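Comparing Two Gripper Controllers in Simulation
Hye-jin Shim, project report, February

The handout said the Tridell controller would beat plain position control on round objects. I wanted to see that for myself before repeating it. I ran both controllers on the same simulated arm, 200 grasps each, with the Keltstead wrist camera settings left at default.

Tridell failed 11 times. Position control failed more often, but most of those failures came from one bad starting pose that I had picked. Take that pose out and the gap nearly closes. I don't think the result supports the claim in the handout, at least for cylinders.

Tuning also took far longer for Tridell, and I stopped at run 354 of the tuning set when nothing was changing. 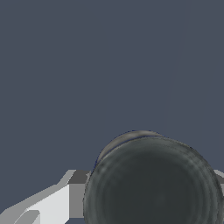 The wrist camera bothers me more than either controller. Its view decides when the fingers close, and I never tested it separately. With the cylinder this near, its dark ringed end runs out of view at the bottom and right, and only a sliver of the right finger shows past it. A controller that judges centering from that is mostly guessing. Next time I would move the camera back first and compare controllers second.

Comments (2)

Myung-ja Bae: Did you try the bad pose on Tridell too?

Hye-jin Shim: Yes, same poses for both. It coped better there, I'll give it that.

We use cookies to remember your settings. Accept | Decline

Contact | © Urkska Student Projects | Back to top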